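This page covers a manual turning-movement count at a signalized intersection, using a two-hour window and 15-minute bins. It assumes one observer per two approaches and a paper form or the Rimeser tally sheet.

## Before the count

1. Pull the signal timing plan for the intersection. Note the cycle length and any protected left phases.
2. Pick a window that covers the peak. On the Skendport corridor we use 7:00 to 9:00 a.m.
3. Sketch the intersection with north up. Label each approach and number the movements clockwise, starting with the northbound left.
4. Stand where you can see the stop bars of both of your approaches.

## Recording

Tally a vehicle when its rear axle crosses the stop bar. Put each one in a single column: left, through, right or U-turn. Trucks with three or more axles go on their own line. Bikes in the roadway are tallied by movement — bikes in the crosswalk go with pedestrians.

Start a new row at each 15-minute mark, even in the middle of a green phase. Do not go back and fill in a missed vehicle from memory. Mark the row with an M.

## Peak hour factor

Find the four consecutive bins with the highest total. Divide that total by four times the largest single bin:

`PHF = hourly volume / (4 × peak 15-minute volume)`

At Plellton, the peak hour volume was 372 and no bin reached more than 100, so the divisor came to 400 with a largest bin of 100. The PHF is 0.93.

A low PHF means traffic arrives in a surge. Check for a school or a shift change before you blame the form.

## Filing

Enter the sheet the same day. Name the file with the intersection number and the month, such as `200-march`. Keep the paper copy.

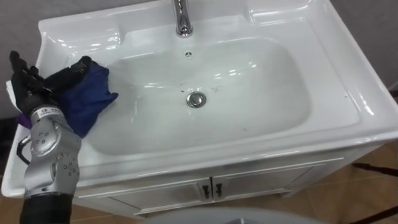
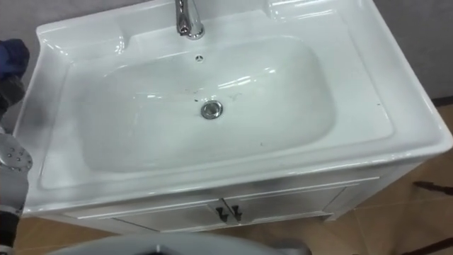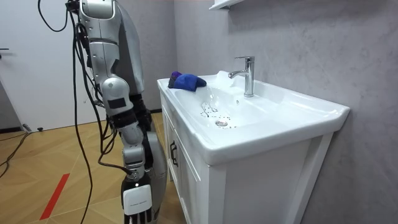
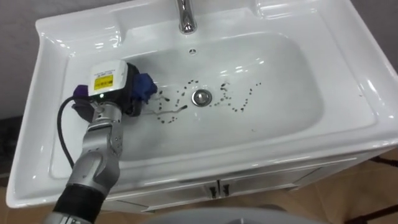 **Can I use one 15-minute count and multiply by four?**

Only for a rough check. A single bin hides the variation that the peak hour factor is meant to measure, so signal timing work needs all four bins.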